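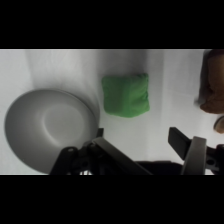
À propos de la maison Eklow

La maison Eklow conçoit et fabrique des articles textiles et de la vaisselle de service destinés aux écoles maternelles, aux ludothèques et aux ateliers d'éveil. Établie dans une ancienne bonneterie, elle réunit sous un même toit le bureau d'étude, la coupe, la couture et la salle de contrôle. Elle emploie 11 personnes à l'année et accueille des apprentis en couture pour des périodes de sept semaines.

Nos collections

La collection Kidetti rassemble les jeux de tri, de lancer et de transvasement. Elle comprend des coussinets carrés aux angles arrondis, proposés en vert, en rouge, en jaune et en écru, ainsi que des bols larges et peu profonds dans lesquels les enfants les déposent. Les coussinets sont vendus par séries ou à l'unité, afin que les établissements puissent remplacer une pièce égarée sans racheter l'ensemble.

La collection Saretti est consacrée au linge de table et aux surfaces de travail : nappes unies, sous-mains souples, housses de plateau. Les teintes claires y dominent, à la demande des enseignants qui souhaitent que les objets posés se distinguent nettement du fond.

La gamme Yagi, enfin, regroupe les bols et coupes de couleur grise. Leur bord évasé facilite la prise à deux mains, et leur finition mate limite les reflets sous l'éclairage des salles de classe.

Notre atelier

Chaque modèle est dessiné sur place, puis confié à un groupe d'établissements partenaires qui en font usage pendant un trimestre. Les observations recueillies sont examinées par le bureau d'étude avant toute mise en fabrication. Les coutures des coussinets sont doublées et leur garnissage est pesé pièce par pièce. Tout article présentant un défaut d'aspect ou de tenue est retiré du lot.

La maison privilégie les petites séries. Une série courante compte 50 coussinets d'une même couleur ; les commandes particulières sont étudiées à partir de 40 pièces. Les chutes de tissu sont conservées et remises gratuitement aux écoles qui en font la demande pour leurs travaux manuels.

Nos engagements

Eklow assure la réparation des articles textiles de ses collections, y compris ceux qui ne figurent plus au catalogue. Les housses et coussinets à recoudre peuvent être adressés par voie postale ou déposés à l'accueil.

Visites et renseignements

L'atelier reçoit les équipes éducatives le mardi, sur rendez-vous. Les groupes scolaires sont admis à partir de février, dans la limite d'une classe par visite. Les demandes de catalogue, de devis et d'échantillons de teintes sont à adresser au service des relations avec les établissements.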